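Ticket 926: Bilder im Lernspiel-Shop werden beim Hochladen gedreht und verschwinden dann
Status: offen
Produkt: Umico Galerie-Modul

Hallo zusammen,

ich mal wieder! Seit dem Update im Juni spinnt bei mir der Upload. Ich betreibe die kleine Seite Plarkunau (Buchstabenspiele für Vorschulkinder), und von 100 Fotos in der Galerie fehlen plötzlich die Vorschaubilder. Die Originale liegen noch brav auf dem Server, nur die Übersicht bleibt grau.

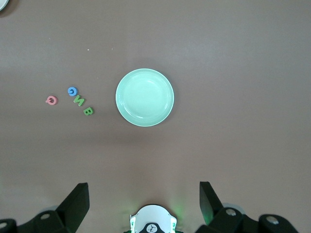 Tomuvau
27.06.2018

So, was ich schon probiert habe: Cache geleert, anderen Browser genommen, Modul deaktiviert und wieder aktiviert. Brachte alles nix. Dann habe ich die maximale Kantenlänge auf 1.000 Pixel gesetzt, und siehe da, fünf Vorschauen waren wieder da! Beim nächsten Speichern leider wieder weg. Im Log steht jedes Mal "Thumbnail-Queue: Zeitüberschreitung", immer beim selben Schritt.

Mein Hoster Naidu meint, am Speicherlimit liegt es nicht, das hätten sie extra hochgesetzt (danke dafür, ging echt flott).

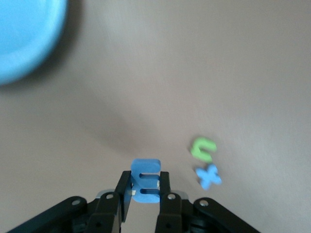
Blaues E aus Schaumstoff

Nachtrag: Queue von Hand geleert, danach lief ein einzelner Upload sauber durch, auch die Drehung stimmt. Sobald ich mehrere Dateien auf einmal reinziehe, hängt es wieder. Kann ich die Stapelverarbeitung irgendwo abschalten? In den Einstellungen finde ich dazu nur den Schalter "Parallel", und der ist ausgegraut. Das Log lade ich heute Abend noch hoch.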